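Home | Projects | Reports | Staff | Contact
Print this page | E-mail this page

Closing time: how small group chat apps lose their users

Project report, second-year Media and Communication

1. Background

The project looked at what happens to people's messages and friendships when a small social app shuts down. Most coursework on social media deals with the large platforms. We wanted to look at the other end, where an app has a few thousand users and one day sends out a notice saying it will close.

We chose two apps. Nondetine was a group chat app used mainly by students in shared houses. It closed in September. Kinditz is a photo diary app with a chat function, and it is still running, although the chat part was removed in an update. At its busiest Nondetine had 2000 accounts. Kinditz would not give us a number.

2. Method

We put a questionnaire on two student forums and on the noticeboard in the library. It had 12 questions, most of them multiple choice, with space at the end for comments. We received 106 replies. Some of these came from people who had used neither app, or who stopped after the first page, and we took them out. That left 76 replies to work with.

We also read the closing notice from Nondetine and the update notes from Kinditz, and compared the wording. The firm behind Nondetine, Jafri, answered four questions by e-mail. We wrote to Kinditz twice and got a short reply to the second message.

3. What people said

Most former Nondetine users had read the closing notice, but few had saved anything. The export tool produced one long text file per group, with the pictures in a separate folder under numbered names. Several people wrote that they opened the file once and gave up on it. One house had used its group mainly for bills and lost track of who had paid the water.

Almost every group moved somewhere else within a week. In most cases one person chose the new app and the others followed. The people who did not follow were usually those who had already moved out of the house — they were reading the old group without posting much, and no one thought to send them the new link. We had expected arguments over which app to pick, and found very few.

Kinditz users were more annoyed. Their photos were untouched, but the comments under them had been stored as chat messages and went when the chat went. The update notes mention this in the last line. A number of people said the comments mattered more to them than the photos did.

4. The replacement app

Jafri now runs a second app, Nusine, which has smaller groups and keeps messages for a year. Old Nondetine names could be carried over, but old groups could not. Only a handful of our replies came from people who had tried it, so we cannot say much about it. Their comments were mostly about the sign-up page, which asks for a phone number before it explains what the app does.

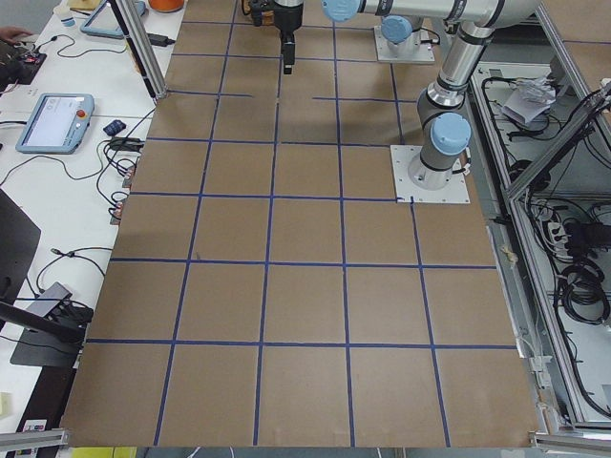 5. Problems with the project

The replies came mostly from students, and from one town. The library noticeboard brought in very little. Question seven was badly worded — it asked about "leaving" an app, and some people took this to mean deleting it while others meant they had stopped opening it. We left the answers to that question out of the results.

We should also have asked for the length of time people had been in their groups. The comments suggest it made a difference, but we have no figures for it.

6. Further work

A follow-up could go back to the same groups after a year and ask which of them are still in use. Twenty-one people left an e-mail address for this. The questionnaire and the cleaned replies are kept with the module office.

Print this page | E-mail this page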